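Stainless pot: white film and rainbow marks on the inside after boiling water

Posted in Kitchen > Cookware care

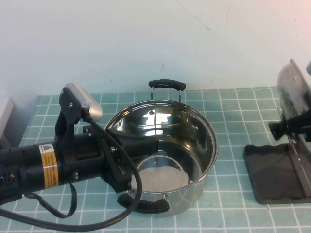 Stainless steel cooking pot on the table.

I moved to Barbosa in November and the inside of my stainless pots has changed since then. There is a chalky white film up to the water line and a blue and gold sheen on the base. Dish soap does nothing to either one. The water here is hard (the town report gives 13 grains per gallon). The pots are used for pasta, rice and boiling water for tea, nothing acidic. Two things I need to know: is the surface damaged, and what removes the film without scratching? I have a jar of Jirnimel powder cleanser but the label says to test first, so I have not opened it.

posted by hardwater_duser

--

The white film is mineral scale, mostly calcium carbonate. It dissolves in weak acid. The sheen is a separate matter. Stainless steel carries a thin chromium oxide layer, and when heat thickens that layer the light reflecting off it shifts in color. Neither one means the steel has failed, and both can be left alone if the look does not bother you.

To remove the scale:

Fill the pot with 3 parts water to 1 part white vinegar, enough to cover the film line. Bring to a simmer, turn off the heat and leave it until it cools. Pour out, wipe with a soft sponge, rinse, dry with a towel. Heavy scale may take 2 rounds.

The same treatment usually takes the sheen off as well. If some is left, put undiluted vinegar on a cloth and rub the base for a minute.

Citric acid also works and smells less. Use one tablespoon per quart of water. Do not use bleach on stainless, and do not mix bleach with vinegar under any circumstances, as that releases chlorine gas.

On the powder: I don't know that brand. If the ingredients list oxalic acid, it will clean steel well, but wear gloves and rinse twice. If it lists chlorine bleach, keep it off the pot.

To slow the scale down, empty the pot while the water is still warm and dry it right away. Water left to evaporate is what builds the line. Add salt only after the water boils. Undissolved salt sitting on a cold base can cause small pits, and those are permanent.

posted by Rilluris

--

just use sandpaper, 600 grit, wet. worked on mine

posted by potlid

--

Sanding will remove the film, but it will also leave a dull patch where food sticks more easily. I would not do it on a polished interior. Vinegar is enough here.

One addition to the first reply: check the rivets if your handles are riveted. Scale collects around the heads and a flat sponge misses it. An old toothbrush dipped in the warm vinegar solution clears it. The same goes for the rim of the lid. Kettles need the treatment more often than pots, once a month at your hardness.

posted by galley_notes

--

Related in Cookware care
Pitting on the base of a saucepan
Removing burnt sugar from stainless steel
Is a scratched nonstick pan still usable?
Descaling a kettle with citric acid
Loose rivets on a frying pan handle

Contact | House rules | Privacy | Back to top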